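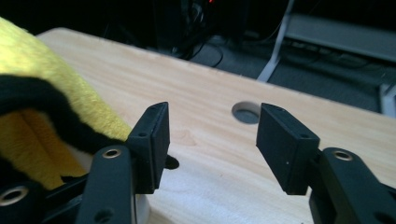 Lepik hand-held gripper, second version

Lepik is a two-finger gripper held in the hand and used to record demonstrations for training robot arms. It was designed by Raimonds Priedītis for the Jornik study on grasping soft objects, and is now supplied by Cuta to other groups who want to repeat the work.

Method
The operator picks up an object, moves it and puts it down, while the camera on the tool records the fingers and the table. Finger opening is worked out from the video, so there is no encoder to wire up. The recordings are then used to train a policy for an arm fitted with the same fingers.

Result
In the Jornik study, a policy trained on 300 demonstrations with plush toys was tested on 25 toys it had not seen. It failed to lift 2 of them. Both had long pile, and the pads slid over the surface without gripping the filling. With hard plastic toys added to the test, the policy tended to close too slowly and pushed light items away. We do not recommend it for mixed sets without further recordings.

Fingers and linkage
The fingers are black with flat rectangular pads. Brass-coloured grommets are set into the linkage arms. Check these for play in each arm before a long session, as a loose finger shifts the opening estimate. Pads can be changed separately.

Supplied with
Gripper, assembled
Spare pair of pads
Calibration sheet
Pleder software for sorting and trimming recordings

Lead time is 12 working days. Orders placed in January may take longer. The camera is not included.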